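Come teach two robot arms to unpack a box (paid, no experience needed)

Hi! I'm Divya Bhat, and I run the teleoperation study in the Barrios lab. I'm looking for 12 people who'd like to spend a couple of afternoons driving a pair of small robot arms by hand while we record what they do. If you've ever been the person who finally gets the stuck drawer open, please keep reading.

Our project is called Fimis, and it asks a pretty narrow question: when a robot learns a two-armed job by copying people, does it help if the people are beginners? We already have 2,857 recordings from folks in the lab. Dong-hyun Son trained a policy on them last spring and it was quick and tidy right up to the point where something went a little wrong, and then it had no clue what to do. Our guess is that lab people fumble so rarely that the robot never gets to see a recovery. We ran a small pilot with 2 newcomers and added their sessions to the pile, and the policy got noticeably better at trying again after a missed grab. Two people is a pilot and I'm not going to oversell it, so now we need more of you.

The task is packing and unpacking small product boxes from an open cardboard carton, using both arms. It sounds like nothing until you're reaching into a carton with two grippers and they both want the same corner. 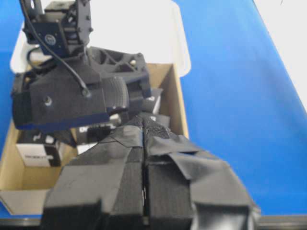

You move a pair of handheld leader arms and the robot arms copy you, with almost no delay. Most people get the feel of it in the first half hour (I took longer, and Dong-hyun has the recordings to prove it). You'll do short runs with breaks whenever you want them, and we'd really like you to keep going after a fumble, so please don't stop and apologize! Dropping a box, nudging the carton, changing your mind about which arm to use, all of that is useful to us and stays in the data.

What you'd be signing up for: two sessions on different days, each one an afternoon starting at 1:30. Malsha Bhattacharjee will be in the room with you the whole time and will handle the resets. You'll get $200 once the second session is done, and we cover parking in the Tradlow garage. If you have to drop out after the first session, you still get half.

You should be 18 or older, able to use both hands for light work, and okay sitting for stretches of twenty minutes. Left-handed people, please write to me, we have hardly any of you. Glasses are fine. Gaming experience is fine too, but I don't need a room full of it. If you've worked with robot arms before, I'm afraid this round isn't for you.

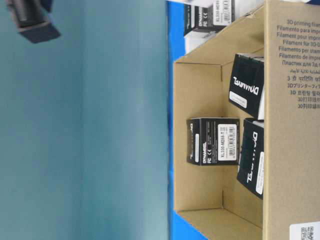
We record the joint positions and the camera views of the work area. Your face and voice aren't recorded, and your runs are saved under a number. Jean Ogilvie looks after the consent forms and can send you one to read ahead of time if you'd like to know exactly what you're agreeing to.

Sessions run through June, and Thursday slots always go first. To sign up, fill out the short form at the front desk of the Zimley building, or leave your name and a phone number there and I'll call you back. Bring a sweater, the lab is chilly.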